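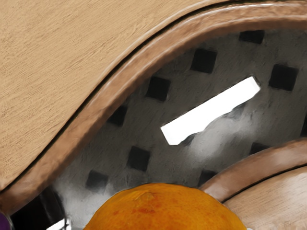 4.2 Sizing the purchase from simulated episodes

The procurement plan for the Sindberg cell was drawn up before any hardware was ordered. Quotes for the bench, the arm mount and the sensors had to be requested by August, and the bench had the longest lead time of the 17 line items. Two candidate layouts were therefore modeled, and purchase decisions were tied to the results of simulated pick-and-place episodes in each. Layout A is a plain rectangular bench. Layout B, shown in Figure 4, is a divided work surface with an S-shaped gap and a raised lip along its edges.

Layout B costs more. The curved edges require custom milling, and the lip is a separate part with its own finishing charge. Testton quoted both layouts, and Castaño quoted only the rectangular one, with an option to cut the curve later at an hourly rate. We did not treat the hourly option as equivalent, as it would take the bench out of service partway through the project.

The task set was kept to ordinary items that the project can buy locally: produce, a drink can and a perforated plastic basket. Each episode asks the arm to move one item into the basket. The hard cases in Layout B are items placed near the lip, where the fingers have to come down close to the raised edge. Figure 4 includes one such case, in which the gripper is over an orange on a narrow strip of wood beside the gap. An elongated item such as the sweet potato, well inside the surface, serves as the easy comparison.

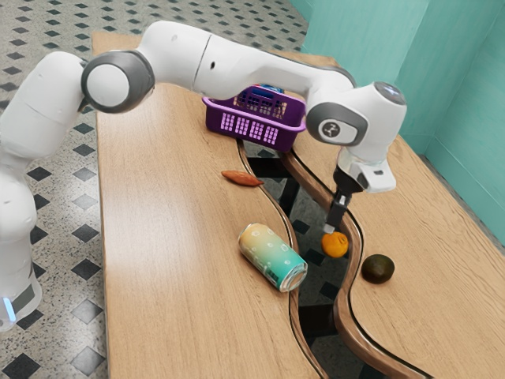 A total of 329 episodes was generated for Layout B. Of these, 300 were used for the sizing estimates and the rest were set aside to check them. Episodes were sorted by the distance from the item to the nearest lip, and the sorting was done by two of us (Ursu and Llanos) from the logged start poses. Disagreements were limited to elongated items, for which the nearest point and the center can fall in different bands. We used the nearest point.

Three budget lines depend directly on this analysis.

Gripper fingers. The base price of the gripper includes one set of fingers. Approaches next to the lip load the fingers sideways whenever the commanded pose is off, and we expect them to wear faster than on a flat bench. The plan carries spare sets from Faltik, ordered with the gripper so that they ship together. Finger pads are listed as consumables and come out of the operating budget.

Cameras. A fixed camera above the bench loses sight of the item when the wrist passes over it, and the loss is worst near the basket, where the arm is extended. We compared adding a second fixed camera with adding a camera at the hand. The hand camera is the cheaper of the two once mounting hardware is counted, but its cable has to be routed through the wrist and replaced on a schedule. The plan includes the hand camera and one fixed camera, and leaves an empty port on the capture computer for a third.

Basket position. In Layout B the basket is at the far end, and the far edge of the basket determines the reach the arm must have. A shorter arm in the same product family would lower the purchase price, but it would force the basket forward and take up surface needed for the items. Release above the basket is also the point at which clearance over the rim matters most. We fixed the basket position first and selected the arm to suit it. Figure 5 gives a placement episode with an orange item between the fingers at the basket and the can still lying on the left-hand surface.
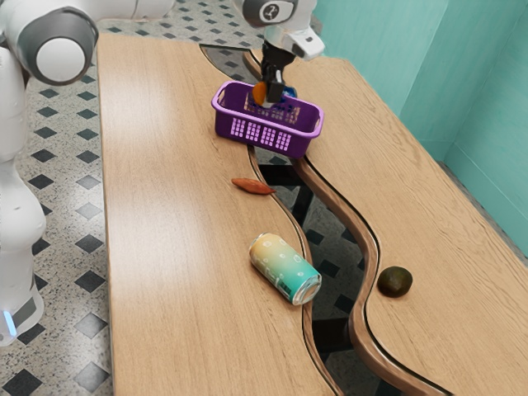 Operator time was estimated separately. Resetting the items by hand after each episode is slow when they are spread over both sides of the gap, and an item that falls through has to be retrieved from the floor. Drinks cans are a particular concern, as they can roll. A catch tray under the gap was priced and added to the bench order. Sakamoto's estimate for the first collection phase is 200 operator hours, including resets, calibration and scheduled replacement of the wrist cable. No allowance was made for overnight operation.

The simulation has limits as a planning tool. It does not model finger wear, and the spare-set quantity was taken from supplier guidance and our own prior use. Produce in the simulator does not bruise or change shape, so the replacement rate for perishables is a separate assumption (Section 4.4). Surface finish is another open item. The rendered wood is slightly glossy, and we asked Testton to quote both a matte and a gloss coating. The difference in price was small, and the choice was deferred until sample boards could be examined under the lab lighting.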